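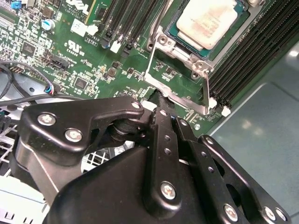

Wrist view, gripper at the socket frame, DIMM slots to either side.

From: Ita Rafferty
To: torura-data
Date: 2025-11-02
Subject: Re: Socket episodes, can we call it done?

Daithí Madigan wrote:
> We now have 300 socket episodes from the Brirkuslow bench, of which
> 273 passed the filter. I'd like to freeze the set and start training.
> The wrist view is good enough that I don't think we need the
> overhead stream at all.

I'd hold off. Look at the still at the top of this message. The fingertip is right up against the edge of the retention frame, and I can't tell from it how hard it is pressing, or if it is pressing at all. The linkages take up nearly the whole lower half. If I can't read contact from that, why would the policy?

The filter bothers me too. As far as I can see it checks that the arm stopped near the target pose and the log closed cleanly. That is a test of the logger — it says very little about the lever. Has anyone watched the 273 end to end? I got through 30 and would have thrown out several.

Then there's variety. Every one I opened had the same Dell board at close to the same angle. Dzifa asked for other boards back in January and I never saw a reply. More of the same will give us a nicer loss curve and a robot that knows one motherboard.

Keep the overhead stream, please. Disk is cheap, and we can always drop it later. I'd also like the failed ones kept and labeled.

Happy to be shown wrong, but with a held-out board.

Ita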